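白い布のたたみ方と作業台の黒い敷物について

2021年3月17日

印刷する | メールで送る

前回の記事では収納側の寸法だけを書いたので、今回は布そのものと、たたむ台の話をまとめておく。対象は無地の白い布である。色柄物は折り目の位置を柄で覚えられるが、無地は目印がないため、手順を決めておかないと仕上がりの幅がそろわない。

まず用語を固定する。手前に来る長辺を「基準辺」、最初に持ち上げる箇所を「つまみ点」と呼ぶ。つまみ点は角から60mm内側に取る。角そのものを持つと、縁の縫い代だけが引かれて布の中央が遅れてついてくる。内側をつまめば、持ち上げた時点で小さな山ができ、残りは台に寝たままになる。この山の高さを毎回同じにするのが当面の目標で、いまのところ山が傾く方向によって次の折りのずれ方が変わる。右に傾いた場合は右へ、というほど単純ではなく、布の目の方向も関係しているらしい。 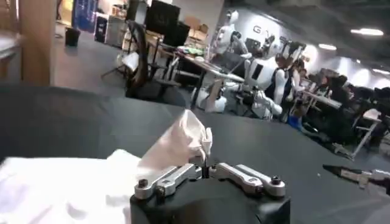 山をつくったあとは、いったん基準辺に平行に動かしてから下ろす。斜めに下ろすと二層目の角が一層目からはみ出し、あとで直すことになる。直すために層の間へ差し込むと下の層まで動くので、はみ出しが少なければそのまま次へ進んでよい。角がのぞいたままでも、棚に入れる向きを奥側にすれば支障はない。

布の目付は1平方メートルあたり200グラム前後のものが扱いやすい。薄いと空気を含んで折り線が流れ、厚いと三つ折りの内側が余る。手元のFlornellの布は洗うたびに少し縮むらしく、購入時の表示で幅を計算すると棚板の前に余りが出る。いまは三回洗ったあとの実測値を使っている。Nuveoの布は縮みが小さいかわりに表面が滑り、積んだときに上の数枚がずれる。混ぜて積むと両方の欠点が出るため、棚を分けた。

次に台。以前は天板に直接置いていたが、白い布は天板との境界が見えにくく、基準辺が曲がっていても気づかない。黒にすると輪郭がはっきり出る。候補は黒い布、ゴムマット、黒いシートの三つで、それぞれ次のような具合だった。

黒い布
摩擦が大きく、基準辺は安定する。ただし白い布に繊維が移る。毎回粘着ローラーをかけるのは手間で、一週間でやめた。

ゴムマット(Plirkness)
平らさは申し分ない。においが布に残る。二日陰干ししても消えず、Vasiliki Liapisさんからは重曹水で拭く方法を教わったが、完全には取れなかった。

黒いシート
軽く、汚れは拭けば落ちる。欠点はしわで、一度ついた折りじわは平置きしただけでは抜けない。擦り傷も白っぽく目立つ。それでも輪郭の見やすさは変わらないので、最終的にこれにした。代金は1511円。

シートは台より大きめに切り、端を垂らして使う。天板の寸法ちょうどに切ると縁が反り、布の裾が引っかかる。垂らす量は長いほど落ち着くが、椅子を寄せたときに膝が当たる。テープ留めは四隅だけにして、中央は留めない。中央まで留めるとしわの逃げ場がなくなり、かえって細かいしわが増えた。

台の手前側の使い方にも触れておく。奥で折るほうが布は落ちにくいが、腕が伸びきって下ろす位置が定まらない。手前の縁に寄せると動作は楽になり、たたんだ布の角が縁から少し出ることがある。Polyxeni Theodorakopoulosさんは縁から出たら必ず奥へ戻す方式で、私は最後の折りが済むまで放置する。かかる時間を比べたところ差は誤差の範囲だった。好みで選べばよいと思う。
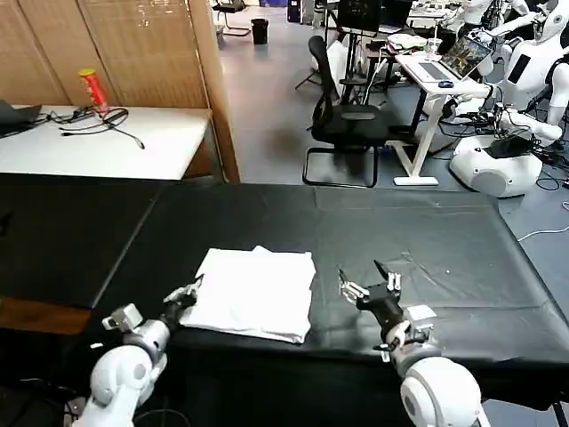
黒いシートの手前側に置いた、折った状態の白い布。

仕上がり幅の許容差は、棚の内寸533mmから逆算した。二列並べるので、一列あたりの上限は266mmになる。ここから出し入れの隙間を引くと、実用上は255mmが限度だった。折り線の位置が毎回少しずつ違っても、この範囲に入っていれば積んだ見た目はほぼそろう。見た目より問題なのは厚みのほうで、輪になった側を同じ向きに重ねていくと、山全体が片側に傾く。五枚ごとに向きを反転させると傾きは抑えられるが、取り出すときに輪の側がそろわない。どちらを取るかまだ決めていない。

なお、照明は真上から当てるとシートの表面がグレーに光り、布との明暗差がその部分だけ落ちる。天井灯の位置は変えられないので、台を少し回して反射の帯を右側へ逃がした。つや消しのシートならもっと楽かもしれない。Vasilakisの厚手品を取り寄せる予定だが、入荷は9月とのこと。届いたら同じ手順で幅と厚みを測り直し、数値をこの記事に追記する。

このサイトではCookieを使用しています。閲覧を続けた場合、Cookieの使用に同意したものとみなします。

お問い合わせ | © 2021 | ページの先頭へ戻る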